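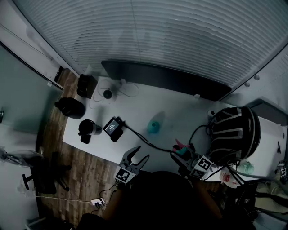 The software never gets the headline

Orside Review
13 April 2018
By staff writer
Search this site Search
214 shares 31 comments

Ask a company that teaches robots by example how much data it has, and you will get an answer before you have finished asking. Braltcombe says 3,754 recordings. Each one is a person moving two hand-held grippers through some small job at a table, and the number is on the first slide of every talk the company gives. I asked what share of them its software could use. That took four emails.

The answer was 2,552. The rest were thrown out by a program called Grulthorpe, which takes the camera video, finds the square printed markers on the grippers and works out where each hand was at every moment. When it loses a marker for too long, it drops the recording. Braltcombe calls this quality control. I would call it losing close to a third of your work, and I would want to know which third.

A pattern in what gets dropped will show up later in what the robot can do. Hands cross. Wrists turn. A marker that was square to the lens is suddenly edge-on, and the software has to guess or give up. If the awkward moves are the ones that go missing, the robot learns from the easy ones and then meets the awkward ones in somebody's kitchen.
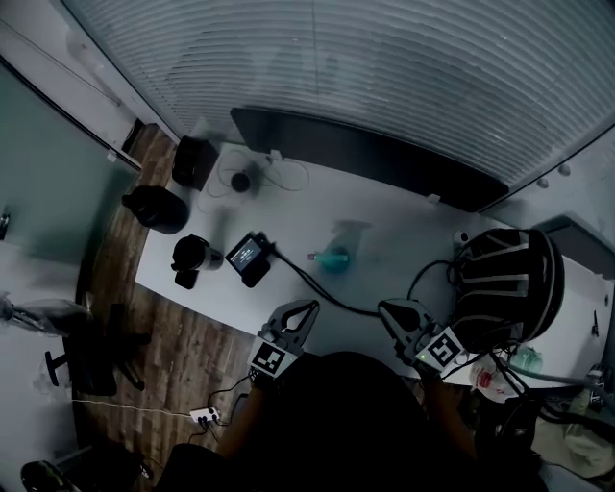 Braltcombe's reply is that the planner fills the gaps. I have heard this from three companies now and have yet to see it written down. A planner can draw a smooth path between two known points, but a smooth path may have little to do with what the person did. People hesitate, back off, nudge a thing and try again. Smooth that away and you have a tidy curve and no idea why the hand slowed down.

Then there is timing. The recordings come from more than one camera, and every camera has its own clock. Dekker, the tool that lines them up, was rewritten in December after users at Orside found that the left and right hands could drift apart over a long session. The fix seems sound. But 2,000 of the recordings were made before it, and the company has gone back and checked them with the same tool that got them wrong in the first place.

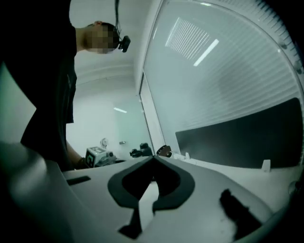

A gripper's view across the tabletop, with the wearer of a head camera at left.

I don't think anyone here is cheating. The demo I was shown ran cleanly, twice, on objects the team had picked. I asked for a third run with the cup moved to the other side and was told the model for that was still training. Perhaps it was.

What I would like is dull. Publish the dropped recordings next to the kept ones, with the reason for each. Say how far off the hand positions are, in millimeters, and how that was measured. Braltcombe says an error report is planned for the next release of Grulthorpe. It did not give a date.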